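Subject: Re: [kartha-tea] Diluting strong tea in the cup, and white tables
Date: August
List: kartha-tea, the list for the Kartha tea table
In-Reply-To: your message of this morning

Hello all,

I write from Zundach. Please excuse my English, I read this list for a long time but I write seldom.

In the earlier message it was written:

> We make one big pot of strong tea before the open afternoon and then
> every guest gets some of it and some plain water on top. Half of the
> cups come out too weak and the other half are so full that people
> burn their fingers or spill on the way to the chairs. Is there a rule
> for how much water? We use paper cups, the 202 ml size. Also our new
> tabletop is white and it already has two brown rings on it. Should we
> buy a cloth? The shop in Trurnlow has one but I do not like it.

I will answer the two questions separately, because the second one has cost me more time in my life.

1. The water

We use the same method as you, strong tea first and then water. What we changed last winter is the order of looking. Before, we looked at the color and poured until the color was right. The problem is that the color changes slowly and the cup fills quickly, so when the color is nice, the cup is already full. Now we look at the level first. The strong tea goes up to the place where your finger would hold the cup, and the water goes from there to one finger under the rim. If it is still too dark for the guest, then next time we put less tea at the start. We don't try to repair it with more water.

For pouring the water we prefer a small clear bottle over the big jug. The stream from a bottle is thin and you can stop it when you want. With our jug there was always one last big splash.

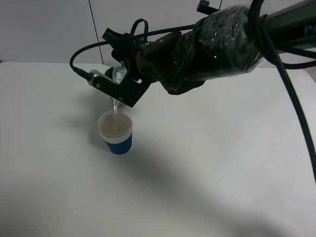
Water going into the cup with the blue lower part. It is nearly at the top already.

By our rule you should stop before this. A cup so full is fine if it stays where it is, but I would not give it to a guest to carry.

About the color, do not be afraid if it is a little gray and not the beautiful red-brown from the packet. In Zundach the water is hard and our tea always looks a bit dull with it. The taste is all right. One member here brings filtered water from home and says it is a big difference, but I tasted both and I could not tell which was which.

For quantity, we put 27 grams of loose tea into 800 ml of hot water, 13 minutes, and then we take out the leaves. This is very strong and nobody should drink it without water. The black tea from Brultthorpe needs a little less time in my opinion, but on this point we do not agree among ourselves.

2. The white table

Please do not buy the cloth. We had a cloth for two years and it only hides the wet place until the evening, and then you have a stain in the cloth and also a ring under it. A bare white top looks like more work but it is less, since you see every drop at once and take it away with a damp rag.

What helped us most is to have a lot of free surface. Before, we put everything on the table: sugar, spoons, the tin for the money, the list of names. Now the things which are not needed for pouring stand on a chair at the side.

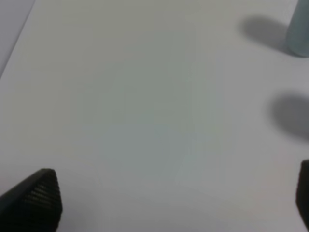 With so much free space you can wipe in one long movement, from one side to the other, and you don't have to lift ten small things each time. We wipe after every few cups and once more when the last guest is gone. For the rings which you already have, try baking soda with a little water, leave it for the time of one cup of tea, and rub softly with a cotton cloth. Please try it first in a corner. I don't know what your tabletop is made of, and on a painted one I would be careful.

Do not use the green side of the kitchen sponge. We did this on our old table and the place became rough, and after that it took the color of the tea much faster than before.

One question back to you: where do you get paper cups which have a blue lower part and a white rim? The shop where we bought ours has now only brown ones, and in the brown ones it is harder to judge the level. If somebody orders a larger box from Trurnlow, we would like to take a part of it and pay our share of the postage.

With kind regards from Zundach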